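Manta ray comes back to divers three times until they remove the hook

A group of divers on a small reef trip got much more than they paid for when a manta ray decided that they were the right persons to ask for help.

It happened at Millinitz, a reef which is known among local guides for its cleaning station. Large fish come there to let the small fish eat the parasites from their skin. Mantas come too, but usually they stay a few minutes and go away when too many people are in the water.

The one in this story did the opposite. Zulkifli Mangundap was guiding the dive for the company Futico, and he says that he noticed the animal before his guests did. It passed over the group quite low, turned at the end of the reef, and came back on the same line.

"The first time I thought, very good, everybody gets a nice video," he told us by telephone. "The second time it came so close that I had to lie down on the sand. Then I saw the line."

A piece of fishing line was hanging from the left side of the head, and it ran back over the wing. At the other end was a hook, fixed in the skin just under the eye. The line had already made a cut in the front edge of the wing. Mangundap thinks it had been there for many days, as small algae were growing on it.

Guides in this area are told not to touch mantas, and he tells the same to his guests on every trip. The skin of the animal is covered by a layer of mucus that protects it, and a hand can damage this layer. So at first he only watched. He signaled to the guests to stay down and keep their arms close to the body.

The manta came a third time. It stopped in front of him, as much as a manta can stop, and tilted so that the side with the hook was turned up.

"I have been diving for many years and I don't like it when people say that an animal is talking to them," said Mangundap. "But I can tell you what it did. It stopped, and it waited, and I had a line cutter on my vest."

He cut the line first, close to the mouth, and pulled the long part away from the wing. The manta moved at this moment, and he believed it was finished. It made a small circle and came back to the same place. The hook needed more work. He had no pliers with him and had to push it with two fingers through the skin and out, while one of the guests held the cut line so that it would not catch on anything else.

From the first pass to the last, all of it took nine minutes, according to the dive computer. Then the ray went up, made one loop over the group and disappeared in the direction of the deep water.

The whole thing was filmed by one of the guests with a Fluteck camera — a good thing for Mangundap, because his captain did not believe one word. "He said to me, yes, yes, and did it also say thank you?" The captain of the Tawfik has now seen the video, together with his wife and, it seems, everybody else in the harbor. He has asked for a copy with music.

Stories of this kind have been told before from other parts of the world, and people do not agree about what they mean. Some say that mantas are curious animals with a big brain for a fish, and that it is possible they understand more than we think. Others say that the ray came only for the bubbles, as mantas seem to like the feeling of bubbles on the belly, and that the rest was luck. Mangundap does not want to choose. He says the bubbles were there for all six of his guests, and the manta came to the man with the knife.

He is more interested in the line. The reef is closed for fishing, but the channel next to it is not, and the current brings everything over. In February he and the crew of the Tawfik made a cleanup on the outer side of Millinitz and carried home up to 80 kilos of rope, net and line in one morning. A month later, he says, it looked the same as before.

Futico has now put a pair of long pliers on each of its boats. The company still asks its guests not to try anything like this by themselves, also when the animal comes very near. A frightened manta is strong, and a loose line in the water can catch a diver as easily as a fish. If you see an animal with a hook or a line, the advice is to tell the guide and to take a picture of the belly, if it can be done without chasing. Every manta has its own pattern of spots there, and with a picture it can be recognized later.

In this case the video shows the belly very well, and the pattern has been sent to the people who keep the list for the region. They have more than 1,000 pictures to compare, so the answer will need some time. Until then the ray has no name and no number. The guests wanted to call it Zul, after the guide, but he has asked them not to do it. From the video it is a female.

Text and interview: the editors, November 2022

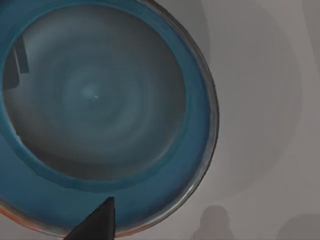 Issue 73 | Page 9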